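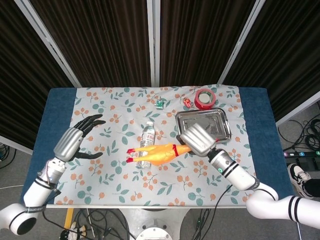
D. HAKIM

SKISDALE: The long supper is going back outdoors. Festis, the evening in September when a good part of Skisdale sits down to eat together, will be held on Festier Street this year for the first time since the paving work began, and the town has set aside 600 seats for it, the most there have ever been.

Those of you who have only known Festis in the high school gym may be wondering what the fuss is over, and I do understand. The gym years were perfectly good years. The chili stayed hot, the restrooms were close by, and when it poured on us two Septembers in a row we all sat there under the basketball hoops feeling pretty clever. But if you ever ate at the street supper, with the lamps coming on over the hardware store and somebody's uncle tuning a fiddle on the bank steps, you will know why there was clapping at the town hall when the street permit was read out (and a little whistling, too, from the back row).

Tables will run down the middle of Festier Street from the post office to the bottom of the hill, where the road bends toward the creek. Supper is at 6 p.m. The street closes to cars at noon, so if you live on that stretch and will need your car in the afternoon, please move it to the church lot or the gravel lot behind the feed store before then. The side streets stay open all day, and the number 2 bus will stop at the library instead of the post office until the tables are cleared away.

Seats are free, the same as always, but you do need a ticket this time. That is new, and it has caused some grumbling at the coffee counter. The town says it simply has to know how many chairs to set out. Tickets can be picked up at the library desk or at the Hakim bakery, where they are kept in the cookie tin beside the register, and each household can take as many as it has mouths to feed. At the last count 225 had gone, most of them in the first two days, and the bakery had already sent over to the library for more.

If you have a big family coming in from out of town, go soon and ask for seats in a block. The tables are being numbered from the post office end, and whoever hands you your tickets will mark the table on the back. Swapping is allowed. Saving seats with a sweater is also allowed, up until the soup comes out, after which the sweater may be politely hung on the back of the chair and the seat given to somebody hungry.

Now to the food, which is what most people have stopped me to ask about. Everybody still brings a dish. The street is divided up by last name in the old way, so that we don't end up with forty pans of brownies and a single bowl of green beans: A through H brings a main dish, I through P brings a salad or a vegetable, and Q through Z brings dessert. New families who don't feel up to cooking after a move are welcome to bring rolls, or a jug of cider, or just themselves. Please put your name on the bottom of the dish with tape. The town hall still has a cupboard of casserole lids from the gym years and would be very glad to see them go home.

The Hakim bakery is baking the bread again, and will be up most of the night before to do it. There will be the seeded loaves and the plain ones and, by popular demand, the braided egg bread that ran out so early last year that people at the far tables only heard about it. The bakery's big oven was down for most of the spring while it waited on a part, and there were some anxious weeks when it looked as though we might be eating store-bought. All is well now. If you walk past before sunrise you can smell just how well.

There will be 3 soups: the barley, the squash, and the chicken with dumplings. The barley and the squash have no meat in them. Anyone with an allergy should sit at table one or table two, close to the post office, where every dish is going to carry a card saying what went into it. If you are bringing a dish to those tables, write down everything, even the butter you used on the pan.

You will want to bring your own plate, fork and cup. This goes back to the very first Festis, when the paper plates blew down the hill and into the creek, and it has become one of the pleasures of the evening to see what comes out of people's cupboards. Grandmother's gold-rimmed china sits beside camping tin, and there is always at least one child eating soup out of a trophy. A washing-up station with hot water will be set up in front of the bank, and there is no shame at all in carrying your plate home dirty in a bag, as I have done every year of my life.

Tablecloths are wanted as well, and here the town is asking for a bit of help. The gym had those short folding tables, and whatever we had in the closet covered them nicely. The street has a great deal more table to it. If you have a cloth you can spare for the night, any color, any pattern, stain or no stain, drop it off at the library in the week before, with your name pinned to a corner. Two smaller cloths can be lapped over each other, and a bedsheet does fine underneath. Clothespins would be useful too, as the wind likes to come up off the creek once the sun goes behind the hill. Everything will be washed before it goes back to you, and can be collected from the library afterward.

The music starts at 5 p.m. on the bank steps with the middle school band, who have been practicing with their windows open since the beginning of the term and are coming along nicely. The fiddles take over once people have sat down. There will be dancing after dessert at the bottom of the hill, where the new paving is smoothest, and it goes on until ten. The neighbors on the creek side have been very patient about this in past years and I hope we'll all remember to walk home a little more quietly than we danced.

And there is the matter of the paving itself. Some of you have asked whether it's really finished, and you would be right to ask, considering how many times we have been told so. The sidewalks are done on both sides. The last patch by the shoe repair was filled and the barrels have been taken away. The new curb ramps mean that wheelchairs and strollers can get to every table without having to go back up to the corner, as they had to in the old days, and chairs will be left out wherever a wheelchair space has been asked for. Just mention it when you pick up your tickets.

If it rains, we go to the gym. The decision will be made at noon on the day, and the church bell will ring for a full minute if we are moving indoors. There will be a sign at the library as well, for those of us who are out of earshot or who sleep through bells. The gym can't hold everyone at once, so in that case supper would be served in two sittings, with the lower table numbers eating first and the higher ones getting first pick of the desserts, which seems to me a very fair trade.

Dogs are welcome on a leash at the creek end. Parking for visitors is in the school lot, and it's an easy walk down. Anyone with an hour free in the morning to carry chairs can come by the post office at nine, and there will be coffee. Leftover bread and soup will go to the pantry on the north side of town that same evening, so please leave a few clean jars with lids at the washing-up station if you have them.

One more thing, for people who were children the last time we ate on Festier Street and may now have children of their own: yes, the lanterns are coming back. They have been in the attic over the fire station all this time, wrapped in newspaper, and all but a few of them still light. The children's parade will carry them down the hill just after sunset. Any child who wants to walk should be at the post office door by the end of dessert, with a jacket on and both hands wiped.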